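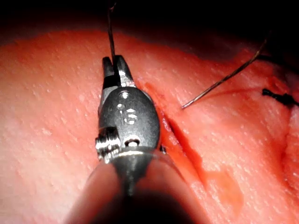 Thread held in the closed jaws

serkard_15
Practicing knots on the trainer in August. Dark thread, and I keep it straight up from the jaws before the first throw. Do you grip this close?

Aasen
I leave more tail. Gripping at the very tip frays the thread for me.

U. Leinonen
Disagree – the tip is fine if you don't regrip. I did 175 knots that way and broke one.

Aasen
Which thread? Mine is cheap silk.

U. Leinonen
Nylon, cut to 15 cm.

serkard_15
Mine is silk too. Will try a longer tail tonight.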